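4.2 Evening meals and reported sleep quality

The second part of the study looked at the timing of the evening meal among adults who had reported poor sleep at intake. Participants at the Fustgate and Urley clinics kept a written diary for 14 nights, noting when they last ate, when they went to bed and how often they woke. Diaries with more than two missing nights were set aside and do not enter the results below.

Those who finished eating at least three hours before bed reported fewer night wakings than those who ate later. The difference was small and was not found at both sites: it was clear at Fustgate and weak at Urley, where shift work was more common. Caffeine after midday was recorded separately and is treated in 4.3.

Meal size was judged by the participants themselves, using the household bowl as the unit. This is a coarse measure, and bowls differ from one home to the next.

Figure 3. Tableware.

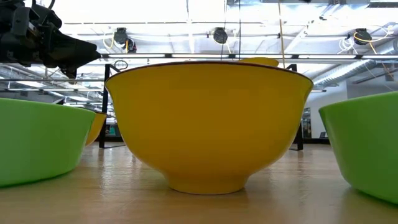

4.3 Caffeine, alcohol and daytime rest

Caffeine use was entered in the diary as cups of tea or coffee. Participants who drank neither after midday fell asleep sooner by their own account, although some 19 of them had already cut down before joining the study on the advice of their doctor. Alcohol was reported too seldom to allow a useful comparison.

Daytime naps were longer than expected. At Urley they tended to follow early shifts, and removing them from the totals changed the ranking of the groups — a point which the first draft of this paper did not make plain.

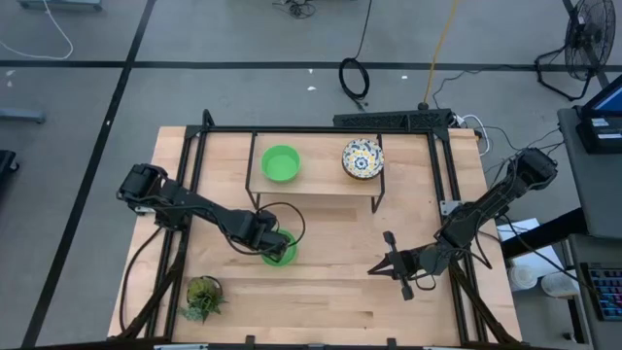 Margarida Ramalho, commenting on that draft, objected that a nap after an early shift should be counted as part of the main sleep period, and asked that the Urley diaries be read again on that basis. Bello Olatunji and Valentin Aebischer carried out the second reading. Under the revised rule, nine diaries moved from the short-sleep group to the middle group. The link between late meals and waking remained at Fustgate and all but vanished at Urley.

4.4 Limits of the diary method

All the measures in this section rest on what people wrote down in the morning. Waking is easily forgotten, and a bad night is remembered as longer than it was. No recording device was worn. We would therefore advise against using these results to set advice on mealtimes for individual patients, above all for those taking medicines that affect sleep.

The diaries were collected in January, when evenings are dark and appetite may differ from that in summer. A repeat in a warmer month would be of value.
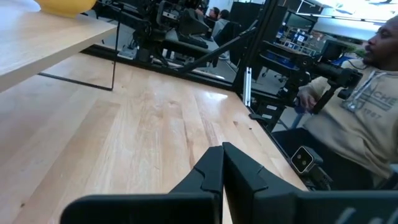 Calado Sleep and Nutrition Group, Department of Community Health

Correspondence on section 4 should be addressed to Muthu Varma. The diary form and the rules for grouping may be had on request from Eduardo Paiva. Requests for single entries cannot be met, as participants agreed only to the release of grouped results.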